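The Month of No Buying

On the first of January I told my sister Naima that I would buy nothing for the whole month except food, soap and bus fare. She asked if I had been drinking. I had, a little, but the offer stood the next morning and I am still stuck with it.

The rules are short. Groceries are fine. Medicine is fine. Replacing a thing that has died is fine if I can't get through the day without it, and this is the clause that has caused all the trouble. Can a person get through the day without a working toaster? I said no on January 4 and Naima said yes, and she was the one holding my debit card at the time, so I have been making toast in a frying pan like a man on the run.

My toaster was a Kovex. It cost 30 dollars and lasted just past the warranty, a feat of engineering I can only admire. I took the bottom off with a butter knife and found crumbs from what may have been the previous decade. I put the bottom back on. There is a screw left over, and I've moved it to the windowsill, where I look at it while I stand over the frying pan.

The worst part of not shopping is the time of day when I used to do it. I had no idea I had a shopping hour. It runs from ten at night until I fall asleep, and it was mostly chairs. I don't need a chair. I have four, and there is one of me. But there's a Faltidholm armchair in a sort of mustard color that I have visited every night for most of a year, and the website sends me messages now, asking if I'm still interested, in the tone of somebody who has heard I'm seeing other furniture.
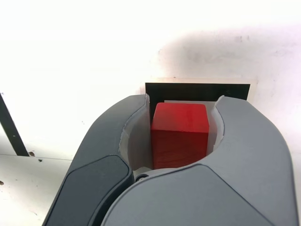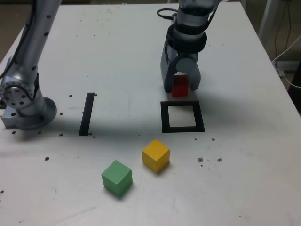 Fouad Radwan wrote to me after I mentioned all this last week, and his view is that I have picked the easiest month going: try it in November, he says, when your shoes let in water and everybody you've ever met has a birthday. He also wants to know if library fines count as spending. I'd hoped he wouldn't ask. I owe 2 dollars on a book about thrift.

He has a point about the month. There's not much to want in January. The stores are full of gym mats and plastic tubs to put your other plastic tubs in. I walked past all of it on Saturday with my hands in my pockets and felt very noble as far as the bakery, which is food, and therefore legal, and where I spent more than I would have on a gym mat.

Naima has ruled that a second almond pastry is not a grocery. I've appealed. Her other ruling, on gifts, went better for me: I can accept them but I can't hint. So I will only say here, for general interest, that I have toast every morning and that it is burnt on one side and warm bread on the other.

The savings so far would cover one arm of the mustard chair. I checked the price last night, purely for the math, and it has gone up.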